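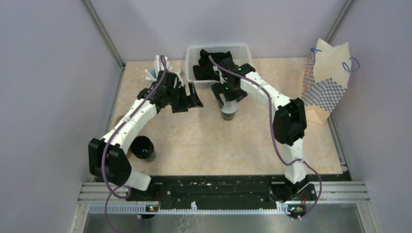
The Salt Road to Irnavier
by Onni Lappalainen
Paperback, 648 pages

I bought this one for the cover, which has a lighthouse on it. There is no lighthouse in the book. There is a grain elevator in chapter three that somebody climbs in a storm, so I suppose the art department did its best.

Evine Marinho is a ship's bookkeeper who comes back to the island town of Irnavier after her aunt dies and leaves her a salt business, a leaking house and a stack of unpaid bills. The man who holds most of those bills is Brustska, a harbor pilot with a bad knee and no small talk. He proposed to her eleven years ago by letter. She never answered. You will spend a good 200 pages wondering why, and when the reason finally shows up it is a decent one, involving a forwarding address and a very lazy postmaster.

Lappalainen writes slow romance, and I mean slow. The two of them first touch hands on page 244, over a ledger, and then both apologize. I read that scene on a bus and missed my stop, so take my complaining with a pinch of the local product.

What I liked best was the money. Most love stories treat debt as weather, something that blows in so the hero can look noble in it. Evine sits down and adds it up. She owes 997 crowns, we see what each crown went to, and when she sells the piano you know exactly how much closer she is and how much she is going to miss it. The chapter where she tries to haggle with the barrel maker is the funniest thing in the book, and he has maybe six lines.
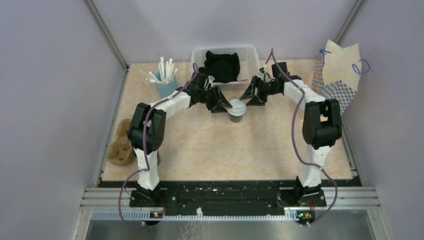 The faith side of the story is handled quietly until it isn't. For most of the novel Evine prays the way people check the stove before leaving the house. Then a visiting preacher arrives in part four and talks for nine pages. It's a fine sermon. I have sat through shorter ones in actual pews with actual cushions. If you come to inspirational fiction for that sort of thing you'll be happy, and if you don't, you can pick up again at the fish supper without losing the thread.

Other grumbles: the cousin's smuggling plot is dropped for so long that I forgot which cousin. Everybody's eyes are gray. There are 44 chapters and a good dozen of them end with someone looking out to sea, including one that takes place in a cellar (she goes upstairs first). And the villain, a tax assessor, is so polite and so reasonable that I agreed with him twice.

Still, the last hundred pages go by fast. Brustska gets one speech, a short one, about what it was like to wait for the mail boat, and I had to put the book down and go clean something. The ending is happy without tying up the salt business, which I gather is being saved for book 2.

Content notes for those who want them: kisses only, one drowning off the page, a goat comes to harm but recovers.

Four stars. I took one off for the lighthouse.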